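About Us

Categories: Our Company, Cat Food, Small Pets

Sunmont makes dry and canned food for cats, along with a short line of hay-based pellets for rabbits and guinea pigs. Our kitchen and warehouse are in Jasville, on the same street where the company started with one mixer and a rented loading dock. We still mix, bake and pack under one roof.

The first recipe was a chicken and barley kibble sold in plain paper sacks at the Jasville farm store. Customers asked for a smaller piece that older cats could chew, so we changed the die and kept it that way. That recipe is still our best seller. Today our food is carried by 277 independent pet stores and feed stores, and we ship direct to homes where there is no store nearby. 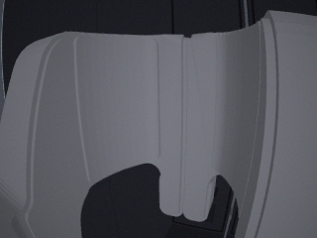 Sunmont, Jasville

We buy our chicken and turkey from farms we have visited. Barley and oats come from the Urbańczyk mill, which has supplied us from the beginning. Fish meal is the one ingredient that gave us trouble over the years -- prices moved a lot and quality moved with them -- and we now buy from a single processor in Droltovo. If a delivery does not pass our checks, it goes back on the truck.

Every batch gets a lot number, printed on the bottom seam of the bag or the lid of the can. We keep a sample from each lot until its best-by date has passed. If your cat turns down a new bag or you notice a change in smell or color, send us the lot number and we will pull the sample and look at it.

Our cat food comes in 4 lb. and 30 lb. bags. The large bag was made for shelters and barn cat owners, but anyone can order it. Please store it in a cool, dry place with the top rolled down. The pellets for rabbits and guinea pigs come in the small bag only.
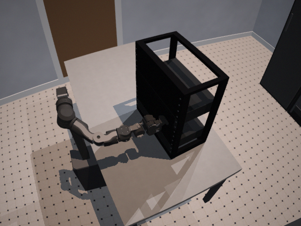 Can I switch my cat to Sunmont all at once?
Most cats do better with a slow change. Mix a little of the new food into the old and add more each day for a week or so. If your cat is on a diet set by a vet, ask the vet first.

The office is open weekdays from 8 a.m. On Monday mornings the phones are busy with store orders, so email is faster. The factory store next to the loading dock sells dented cans and bags with misprinted labels at a lower price. These are the same food, with the same lot numbers, and they can't be returned.

2136 likes | Share

Related
Where to Buy
How to Read a Lot Number
Feeding Chart for Adult and Senior Cats
Pellets or Hay: What Rabbits Need
Shelter Orders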